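5. Does sorted storage save searching time?

5.1 What has been claimed

The belief that small household things are found sooner when each kind has its own drawer is so widely held that few authors trouble to support it. Advice books repeat it, and so do the leaflets that come with storage furniture. Where a source is given, it is usually the Gronow survey, and where a figure is given it is usually the one in that survey's summary, which says that homes with sorted storage "lose less time to looking". We have read the survey in full and think the claim is weaker than its many repetitions suggest.

The Gronow survey asked people to judge their own homes. Those who called their storage "well sorted" also said that they seldom had to look for things. It is hard to see what else they could have said. A person who often has to hunt for the scissors will not describe the home as well sorted, whatever furniture is in it, so the two answers are to a large degree the same answer given twice. The authors do mention this, in a footnote, and then go on to treat the link as a cause in their closing pages. Later writers have cited the closing pages.

A second difficulty is that "sorted" was left to the reader. Some people seem to have taken it to mean that things were put away and out of sight. Others took it to mean that like was kept with like. A kitchen drawer holding string, batteries, candles and spare keys meets the first meaning and fails the second, and yet the people who own such a drawer often know quite well what is in it.

5.2 The Guno diaries

The Guno diaries offer better material, though they were collected for another purpose. In Zudcombe and Tindulmont, 470 households were asked to write down each occasion on which somebody looked for a small item at home, what the item was, where it was found and whether the search took longer than 60 seconds. After blank and unreadable lines were removed, 3,735 entries remained. No one was asked whether the home was tidy, and this is the chief merit of the exercise.

We would still urge caution. People do not write down a search that goes well. If you want a plaster, open the drawer where the plasters live and take one, it will hardly strike you that you have looked for anything. Diaries of this sort will therefore hold too many bad searches, and we have no way of knowing whether the surplus is the same in every kind of home. It may well be larger where people are proud of their storage and are annoyed when it lets them down.

With that said, the entries do not look much as the advice books would lead us to expect. Long searches were common for things that move about the house, such as glasses, tape measures and phone leads. For these the trouble was rarely a matter of which drawer. The item had been used in one room and left there, and a home with a fine set of drawers was no better placed than a home with a shoebox. Things that stay put, such as spare fuses and sewing thread, were found quickly in both.

The entries we found most telling came from homes with several drawers of the same size and look. Here people wrote of opening the wrong one first, and then a second wrong one, before reaching what they wanted. "I know it is in there, I just never know which," wrote a woman in Tindulmont, of a cabinet she had owned for years. The jumbled drawer has one plain advantage in that there is only one place to look.

5.3 The trouble with matching drawers

It has been argued, most firmly by Jarman in his reply to our earlier note, that labels would settle the matter. Rhodri Jarman's view is that a cabinet without labels has not been sorted at all, only filled. We have some sympathy with this as a matter of definition. As a finding about how people live it does not help much, as few of the diary homes used labels and those that did were often behind with them. Several entries record a search that ended in a drawer labelled as something else.

Nor is it clear that drawers can be judged apart from where they stand. The upright cabinet small enough to go on a tabletop (Figure 4) is the type most often shown in the advice books, and it is nearly always discussed as if its position did not matter. In the diaries it matters a good deal. Cabinets whose drawers faced the person using the table were mentioned with less complaint than those which had been turned to fit a corner, or which had to be reached from one side. We would not lean hard on this, because the notes are short and nobody was asked about it directly.

Figure 4. A small upright drawer cabinet on a tabletop, with its drawers to one side.
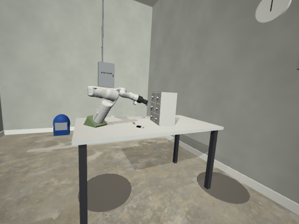
A fairer test would give the same people the same things to find in both kinds of storage, and would come back to them after the first burst of good intentions had worn off. The single trial we know of did the first and not the second. It began in September and was over within 4 weeks, during which the sorted homes did a little better. We would expect them to. People who have just put their buttons in one drawer and their drawing pins in the next can remember having done so. Whether they can still remember in a year's time is the question a buyer would want answered, and the trial has nothing to say on it.

There is also the time spent sorting, which is left out of every account we have read. Somebody has to put the things in the drawers and keep putting them back. If that work takes longer than the searches it prevents, the household has lost by it, however pleasant the result may be to look at. We do not say that this is so. We say that the claim of time saved has been made without adding up both sides, and that until this is done it should be worded with more care.

Last updated: 2019-11-07

Comments

mel_t: You leave out that some of us enjoy sorting. I wouldn't count it as lost time any more than gardening.

Old Shed: The bit about matching drawers is dead right. Mine are full of screws and I open every one of them, every time.

pkw: Is the wording of the diary form available anywhere? Section 5.2 depends a lot on what people thought "looking for" meant.

R. Jarman: I said labels AND a fixed place for the cabinet. Please quote both halves in the next version.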